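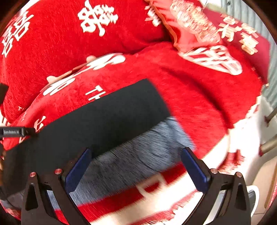
## 4. Setting up the family tracing desk

Once Vitlow is installed and your site has its own name in the system, you're ready for the part we like best: opening the tracing desk, where people who got separated on the road can start looking for each other. Set-up takes one person most of a morning. After that, the desk is ready every time you turn on the tablet!

You'll need:

- the desk tablet, charged above 43 percent
- the site key (printed on the card in the lid of the Zedillow case)
- the label printer and one full roll of labels
- a second staff member for step 7

### 4.1 Pair the tablet with the site

1. Turn on the tablet and open Vitlow. Choose **Desk**, then **New desk**.
2. Type the site key. Capital letters matter, and the dash counts as a character.
3. Pick the languages your interviewers speak. You can pick as many as you like, and you can change them later under **Desk > Languages**.
4. Give the desk a short name people can say out loud, such as "Gate" or "School." It prints on every label.
5. Tap **Pair**. The bar at the top turns green when the desk is linked.

**Note:** If the bar stays yellow, the tablet has found the site but hasn't downloaded the name list. Leave it alone on a steady connection. The list for Sollstead, with 541 open searches, comes down in a few minutes, and bigger sites take longer.

### 4.2 Set the privacy level

6. Go to **Desk > Privacy** and choose **Closed**. Interviewers will see only the files they open themselves, plus possible matches.
7. Ask the second staff member to enter their own PIN and confirm. One person can't finish this step alone, and the two PINs have to be different.
8. Turn **Photos** off unless your protection lead has approved them in writing.

**Caution:** Never set a desk to **Open** at a site where armed groups, former members or their relatives may be living near survivors. An open desk shows names and arrival dates to anyone holding the tablet.

**Caution:** Do not write details of violence or abduction in the Notes box. Notes travel with the file to other sites. Use the **Refer** button, which sends the person's number to the health or counseling team and nothing else.

### 4.3 Run a practice search

Please don't skip this one – it's quick, and it's a great way to see how clever the name matching is.

9. Tap **Practice**. The screen border turns blue.
10. Enter a name such as Said Benmoussa, spelled any way you like. Try "Saeed" or "Ben Moussa" on the second go.
11. Add an age. A guess is fine: mark it **Estimated** and Vitlow will widen the search on both sides.
12. Look at the matches. The strongest one sits on top, with the reasons for it listed underneath.
13. Print a label, check that the desk name is readable, and tear it up.
14. Tap **End practice**. Wait for the blue border to go away before the first real interview.

The tablet holds 1,000 files without a connection, so you can keep right on working through an outage. Files upload by themselves when the link comes back.

### 4.4 When a match comes up

15. Don't tell the person yet. Tap **Hold match** and finish the interview as usual.
16. Call the site where the other file was opened and have them check two details that aren't on your screen.
17. When both details fit, tap **Confirm** and hand the file to your reunification lead.

**Note:** A child's file can't be confirmed at the desk. The button stays gray and the match goes straight to the child protection team.

If a file shows error 83, the same person has been registered twice. Open both files, keep the older one, and tap **Merge**. For printer trouble, go to section 6.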